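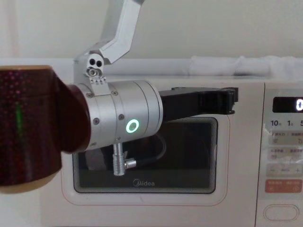 Call for participants: gratitude journal study, autumn term

Desby Student Wellbeing Research Unit
Posted Sep 23, 2020

The unit is recruiting undergraduate and taught postgraduate students for a study of short written reflection during term. The study compares two forms of journal entry and measures their association with sleep, mood and reported workload. It is led by Dr Niamh Dunne. Day-to-day running is handled by Zanele Venter and Costel Toma.

Background

An online survey of 3,361 students, run by the unit last year, asked how often respondents set aside time to note things they were thankful for. Most said they had tried it at least once and had stopped within a month. The survey did not ask what they wrote, how long it took or where they were at the time. The present study collects those details directly.

What taking part involves

Participants are assigned at random to one of two groups. Group A writes a list entry of up to five items. Group B writes a single continuous entry on one event or person. Both groups write three entries a week for six weeks. An entry should take no more than ten minutes and may be written at any time of day.

Entries are submitted through Brustach, the unit's web form, which works on a phone or a computer. No app needs to be installed. Handwritten entries are accepted if a legible scan is uploaded within 24 hours of writing. Group B entries are limited to 500 words.

A questionnaire is completed at the start, at the midpoint and at the end. The first takes 20 minutes and the others slightly less. At the end, a subset of participants will be invited to a recorded interview by video call, lasting up to 90 minutes including a break. The interview is optional and declining it does not affect payment for the main study.

Who can apply

You must be aged 18 or over, registered on a full-time or part-time course, and able to write in English or Polish. Polish entries are read and coded by Czesław Chmielewska. Students on placement or studying from home are eligible. You do not need to have kept a journal before.

You should not apply if you are taking part in the Zolter sleep trial, as the two studies use overlapping questionnaires. Students currently receiving treatment for a mood disorder are asked to contact the team before completing the form.

Payment

Participants receive a voucher after the midpoint questionnaire and a second after the final one. Interviewees receive a further voucher. Missed entries are not deducted, but anyone who submits nothing for 2 consecutive weeks will be treated as having withdrawn.

Data

Entries are stored under a participant number. Names of other people are removed before coding. You may withdraw without giving a reason and may ask for your entries to be deleted at any point up to the start of analysis. The study is not a counselling service and entries are not read on the day they are submitted.

How to apply

Complete the eligibility form on the unit's page, or collect a paper copy from the Farouk Building reception. Places are allocated in order of receipt until both groups are full. Questions about eligibility go to Zanele Venter. Questions about the web form, including large-print and screen reader versions, go to Mostafa Lamrani.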